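Filton robotics club moves to wrist camera for picking task
27/11/2018
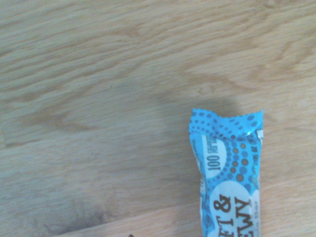
The Filton student robotics club has finished the first stage of its picking project, in which a small arm has to find a packaged item on a bench and lift it without crushing it. The club dropped its fixed overhead camera in October and now works from one mounted at the wrist. Snack bars are among the test items, and they have proved harder than the boxes used earlier. A blue wrapper stands out well against pale wood grain, but a crimped end throws back small bright glints, and the printed dots give the software a lot of edges that have nothing to do with the shape of the bar. Soft shadows on the bench add to the trouble.

Neema Mushi, who leads the vision group, said colour alone was enough to find the bar in most views. Working out which way it lies takes longer. "If only one end is in view, the software has to guess the length," she said. "We now make the arm back off and look again before it closes."

The students labelled 2,584 views by hand and kept 1,910 for training. The rest were set aside for testing or thrown out for blur. Labelling was shared among seven students under Laiba Afridi, who also wrote the rules for wrappers that run out of view. Those are marked to the border of the picture and tagged as partial.

The arm is a Trundden bench model on loan to the club until the end of the school year. Its fingers were reprinted twice – the first pair flexed too much under load, and the second did not close evenly. The current pair has a softer pad and a lower force limit. Jeptoo Mussa is rewriting the motion code so that the wrist turns to match the long side of the item before the arm comes down.

Club adviser Kamil Havlíček said the next stage would add a second item to the bench and a change of lighting between runs. The budget for that stage is $3,000, most of it for lamps and a spare wrist motor.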